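An open day at the Minden synagogue

The Minden congregation opens its doors once a year, in August, when the rabbi is supposed to be on holiday and never quite is. We came over by coach, 38 seats' worth of curiosity and one thermos, and were met at the gate by a man with a clipboard who wished to know whether we were the Lutherans. We were not. The Lutherans were late.

The building is smaller than its website. The sanctuary seats 200 if everyone likes each other, and we were given the front rows, where you can't slip out. The talk covered the founding families, the year the roof went, and a long dispute over where the reading desk should stand. I gather it is still going. The Torah scroll was brought out for us to look at, and for ten minutes even the thermos was put down. 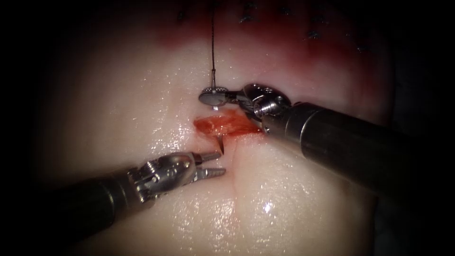 The library and the afternoon talk

Upstairs is the library: 804 volumes, catalogued by someone with strong views and no alphabet. I found a commentary on Ruth between two cookery books and left it there.

After lunch (egg, or egg) came the session on medical ethics, run by the Akpalu study circle. They had chosen surgery: who may consent for whom, and whether the duty to heal lets you try something risky. The sources were good and the arguments better. A woman behind me held that the sages had settled all of it. Her husband held that they had settled none of it, and they were both still talking at the coach.

Tea was at four. The Lutherans arrived at ten past and got the last of the honey cake.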